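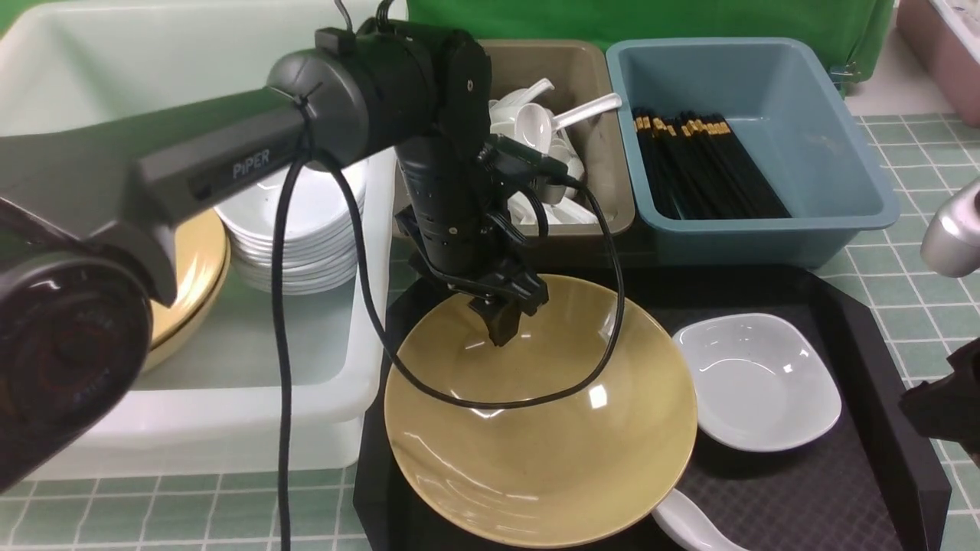

餐具分拣台位：标有PiPER字样的机械臂，夹爪位于橄榄黄大碗上方。

Clisik评测：接触段重采样对餐具分拣策略的作用

Clisik是Filthorpe发布的一套模仿学习训练工具，主要卖点是“接触段重采样”：训练前先把遥操作轨迹切成接近、接触、搬运、释放几个阶段，再提高接触前后各帧的采样权重。配套的采集端叫Clinent，负责时间对齐和轨迹回放。两者可以分开使用，本文大部分时间一起用。

测试任务是把托盘里的碗、勺和小碟分别归入后方的几个塑料筐。选这个任务，是因为釉面反光强，碗沿又薄，接触段在整条轨迹里占的时间很短，却集中了绝大多数失败。均匀采样训练出的策略通常能把手臂送到碗的附近，问题出在最后一小段下降和闭合上。如果重采样有效，这类任务应当最容易看出差别。

一、安装与数据导入

安装过程没有障碍，依赖项锁得比较死，建议单独建环境。Clinent导出的轨迹可以直接读入；Okeke格式的旧数据需要先转换，转换脚本随包提供，但它默认夹爪开度以归一化数值记录。我们的旧数据记录的是绝对开度，第一次转换后全部轨迹都被判为“始终张开”，切分结果为空，程序没有报错，训练照常启动。这一处应当加检查。

时间对齐做得不错。头部视角图像与关节状态的时间戳偏差可以在回放界面里逐帧看到，偏差超限的片段会标红。回放界面不支持批量剔除，只能逐条确认，数据多的时候很耗时间。

二、阶段切分

切分依据是夹爪开度变化和末端速度，两个阈值都写在配置文件里。对勺子和小碟，默认阈值基本可用。对大碗则偏早：操作者习惯在碗沿上方停顿并微调姿态，末端速度一降，算法便认为接触已经开始，于是一段悬停被划进了接触段。悬停帧的动作量接近零，权重提高之后，策略会学到同样的停顿，部署时表现为夹爪停在碗上方反复小幅修正。

把速度阈值调低，同时要求夹爪开度必须出现变化，悬停帧基本被排除。代价是个别轨迹的接触起点偏晚，下降末段丢失。文档里提到可以接入腕部力矩信号作辅助判据，接口也留了，当前版本调用后返回常数，等于没有实现。

三、训练与结果

训练集共4,000条示教，另取其中1,000条组成小数据集，用来看重采样在数据不足时的效果。两组都与均匀采样对照，网络结构、学习率和训练步数保持一致，相机位置不变。判定标准是物体完整进入对应的筐，中途掉落后重新夹起也算失败。

全量数据加重采样，总成功率为78%，比均匀采样高7个百分点。小数据集上两种采样方式的差距更大，但不同随机种子之间的波动也更大，单看某一次训练可以得出相反的结论，因此这里不给排名。Clisik自带的评测报告只输出最好的一个种子，引用时应注意，最好自己改脚本输出全部结果。

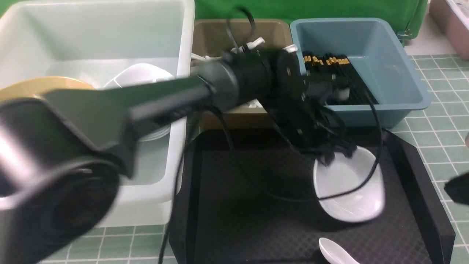
夹爪朝下，停在白碗上沿处；碗在黑色托盘上呈倾斜状态，线缆绕过碗的右侧。

按物体拆开看，提升几乎全部来自碗类。勺子的成功率没有明显变化，失败原因是勺柄贴着托盘，夹爪插不进去，属于抓取位姿的问题，改变采样权重解决不了。小碟略有下降，下降幅度在种子波动范围之内。

倾斜的碗值得单独说明。碗底平放时，策略的下降方向与示教一致；碗身斜着时，碗沿高度左右不同，夹爪的一根手指容易先碰到瓷面，把碗推开。示教里倾斜样本偏少，重采样只能放大已有样本，不能补出没有的姿态。我们后来补采了一批倾斜样本，碗类失败中“推开”一项减少，“夹住后滑脱”一项上升，后者与夹爪接触面有关，已超出训练方法的范围。

线缆也会影响结果。它从腕部垂下，可能进入头部视角并遮挡碗沿。在遮挡较重的初始状态下，两种采样方式的表现没有可辨认的差别。Clisik提供随机遮挡增强，遮挡块是矩形，与细长弧形的线缆相差较远，打开后没有观察到改善。换成自绘的曲线遮挡后略好，这部分需要自己写代码。

四、消融

权重倍数对结果很敏感。默认倍数在大碗上合适，继续加大之后，搬运段开始退化，手臂在碗离开托盘以后的路径变得不平滑，偶尔擦到筐沿。倍数过低则与均匀采样无异。配置文件支持按物体类别分别设倍数，前提是轨迹带类别标签，Clinent采集时可以填写，旧数据只能手工补。

把阶段标签作为额外输入送进网络，也试过。离线动作误差下降，实机成功率反而低于不加标签的版本。部署时的阶段由网络自己预测，预测一旦在接近与接触之间来回跳，动作就会抖动。文档推荐打开这个选项，我们的建议是关闭。

五、评价

Clisik的方法简单，改动集中在采样器，不涉及网络结构，移植到其他训练框架的工作量很小。对接触段短、失败集中在闭合瞬间的任务，值得一试。使用前需要按自己操作者的习惯重调切分阈值，默认值不能直接用于有明显悬停动作的示教。

缺点主要在工程层面：切分为空时不报错，力矩接口未完成，评测报告只报最好种子，回放界面不能批量处理。最后一项对数据规模大的团队影响最大，现阶段我们用外部脚本读取偏差表后直接删条目，再重新建立索引。索引重建时会覆盖类别标签，操作前先备份。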